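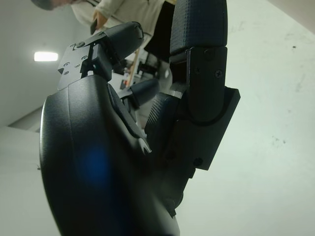 *Crosshatched grip and small screws, black on black.*

# Getting a grip

The first thing Konrad Eberhard does with a broken object is close his eyes and hold it. He did this with my secateurs, which I had brought along in a shopping bag, and kept them in his hand for long enough that I started looking at the shelves.

"They're not broken," he said. "They're slippery."

The cutting edge was fine and so was the spring. The plastic sleeves on the handles had gone shiny, and one had started to turn when squeezed. I had been gripping harder to make up for it, and had put my sore thumb down to the roses.

Eberhard replaces grips. His workshop is at the back of a former tyre place in Edbridge, behind a roller door that sticks halfway, and the business is called Reslow. He opens at seven in the morning and shuts when the afternoon sun gets onto the bench, since the adhesives don't like it. People bring him bike handlebars, cricket bats, walking sticks, paint scrapers, fishing rods, potato peelers and, once, the lever off a recliner. Last financial year he did 2648 jobs. Most cost less than a takeaway dinner.

Not many of us give thought to the part of a thing we touch. We read about the blade, the motor or the battery, and the handle is whatever comes attached. It is also usually the first part to go. Soft coatings turn sticky, foam tears, cork dries out and crumbles, and rubber gets polished by the same few centimetres of skin until it has no bite left.

## Patterns

Along one wall of the workshop is a pegboard of samples, 73 of them, each wrapped around a short length of dowel and hung on a hook. Customers are asked to try at least four before choosing. Some are smooth and tacky, like the overwrap on a tennis racquet. Some have raised dots or ribs. The ones he reaches for most have a fine crosshatch, a grid of shallow grooves crossing at an angle.

The crosshatch is an old idea. Gunsmiths and toolmakers have been cutting it into wood and metal for a very long time, under the names chequering and knurling. Its advantage is that it works in more than one direction. Ribs running around a handle will stop your hand sliding off the end, but do little to stop the handle twisting. Ribs running lengthwise do the opposite. A grid does some of both.

How fine to make it depends on the job. A coarse grid holds well through gloves and hurts after ten minutes without them. A very fine one is comfortable, but it fills up with skin oil and flour and whatever else is going, and has to be cleaned with a nailbrush. Eberhard keeps a nailbrush on a string beside the sink and gives a cheap one away with every kitchen job.

Padding is a separate question. A thick pad spreads the load, and people with arthritis often ask for the thickest he has. He will generally talk them down a size. If the pad is too soft the tool wobbles inside it, and the hand ends up working harder to keep it still. He likes a firm core with a thin soft layer over the top, and rounded ends wherever a palm or fingertip is going to press.

## Why everything is black

I asked about colour. Nearly all the samples were black, as was nearly everything waiting on the shelf with a paper tag tied to it.

Part of the answer is that black hides dirt. Part of it is the rubber trade, where carbon black has long been mixed in to make the stuff tougher, so that for a lot of products black is simply the colour it comes in. He can get red and yellow from a supplier in Pliditham, and keeps both for garden tools, which get left in long grass. A woman who runs a ceramics class has all hers in yellow. Everyone else looks at the red and the yellow and picks black.

It does make the repairs harder. A black screw in a black fitting is hard to find, and a black seam can hide altogether until the lamp catches it from the side. He works with a bench lamp pulled down very low and moves it more often than he moves the object. Small highlights along an edge tell him where one part ends and the next begins.

## Screws

The other half of the trade is fasteners. If a handle is held on with screws, Eberhard can take it off, fix it and put it back. If it's moulded or glued he has to cut, and the customer has to be told that it might not work.

Under the bench is a chest of small drawers he bought from Wyss, the old ironmonger's, when it closed. He paid $100 for it, contents included, and spent most of a winter sorting them. The labels are in somebody else's handwriting and about half are wrong. He knows which half.

He puts screws down on a sheet of paper in the positions they came out of, with an outline of the part sketched in pencil. Two that look the same can differ by a millimetre in length, and the long one in the short hole will come through the other side. He has done it to a good fishing reel. The reel is still on the windowsill, and the owner has a new one.

My secateurs took twenty minutes. He slit the old sleeves off, wiped the metal down, and slid on two lengths of crosshatched black, one a little thicker than the other, because the lower handle is the one the fingers close around. The tag said 1401. I was told to leave them overnight before using them.

I did the roses the next afternoon, and then the hedge.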